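Week 7 -- Pattern Repeats, or Why Your Wallpaper Order Is Always Wrong

Okay, so last time we measured walls and everybody felt pretty good about it. Today I ruin that a little. A wall's square footage tells you how much wall you have. It doesn't tell you how much paper to buy, and the difference is the repeat.

The repeat is the distance from one point in the pattern down to the next spot where the very same point shows up. It's printed on the label, but I want you to find it yourselves with a tape first. Pick one motif, pick one tiny bit of it (a tip, a curl, whatever), and measure down to its twin.

Then look at what happens sideways. In a straight match the motifs line up right across the seam at the same height. In a drop match the next strip slides down, usually by half a repeat, and your eye starts traveling on the diagonal. I love drop matches! They hide a crooked ceiling like nothing else, but they do eat paper.

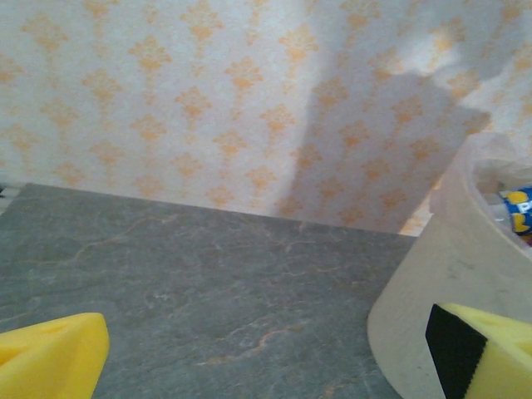
Fig. 2. Small damask-style motif in orange on cream, set in staggered diagonal rows.

Small motifs are kinder to beginners, because a short repeat means short offcuts. With a big repeat you can lose a good chunk off every strip. When I papered my aunt's stairwell in Bradstead I skipped the math, ran out two strips from the end, and the new roll came from a different batch. You could see it from the street. Check your batch numbers, please.

So, the math. Take your wall height, add 2 inches top and bottom for trimming, then round up to the next full repeat. Say the wall is 89 inches. Add your 4 and you're at 93. If the repeat is 7 inches, that goes up to 98, and 98 is your cut length. For a half drop, work from two rolls at once and alternate -- Leire Vallejo showed us this in June and it saves a ton of waste.

For next time: read the Urbańczyk handout on seams, and bring a pencil, a tape and one wall measurement from home.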